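## 4. Laying out the table for clearing up

Now for the good bit! Once the table has a proper order to it, clearing a meal stops being a scramble and starts to feel pleasant. The layout in this section is the one we use at Hasdale, and it suits any table with a bit of elbow room at both ends.

You will need:

- clear plastic food containers
- a rectangular tray
- a large round tray with a raised rim
- a dish rack

**Setting out**

1. Wipe the table and let it dry. Trays slide on a damp surface.
2. Put the clear containers at the far left. Stack them if you're short of space, with the empty one on top so that it comes to hand first.
3. Lay the rectangular tray in front of the containers, long side towards you.
4. Set the round tray in the middle. Everything from the meal starts out on this one, plates and leftovers together.
5. Stand the dish rack on the right, close enough to reach without leaning over the round tray.

> **Note:** Left-handed? Swap the two ends over. Zuleica Cavalcanti sets hers out in mirror image and clears faster than any of us.

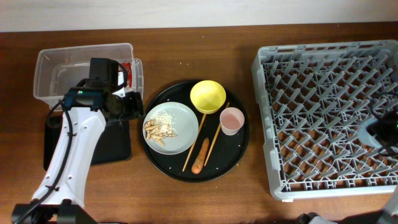
*Fig. 8. Containers and black tray on the left, round tray in the centre, dish rack on the right.*

**Clearing the round tray**

6. Take the food off first. Anything worth keeping goes straight into a container, and packets that are still sealed can stay as they are.
7. Lift plates by the rim, one at a time. If a plate sits near the edge of the tray, hold the tray steady with your other hand.
8. Scrape, wash and rinse at the sink, then bring each piece back to the rack. Plates go in first, bowls and cups after.
9. Use the rectangular tray for small things that don't belong in the rack, such as lids and serving spoons.
10. Wash the round tray last and stand it up to drain - it makes a lovely clean finish.

> **Caution:** Don't carry the round tray while it is loaded. The rim is low and a plate can ride over it. Clear it where it stands.

> **Caution:** Let hot food cool a little before you put the lid on a container, but don't leave it out for the whole evening.

**If it isn't going smoothly**

- *The rack fills up too soon.* Dry the first few plates and put them away, then carry on.
- *The containers stick together.* Twist them gently apart. Pulling straight up tends to send the top one flying!
- *You keep crossing your arms.* Move the rack nearer to you and try again from step 5.

For putting the dry things away, go on to section 5.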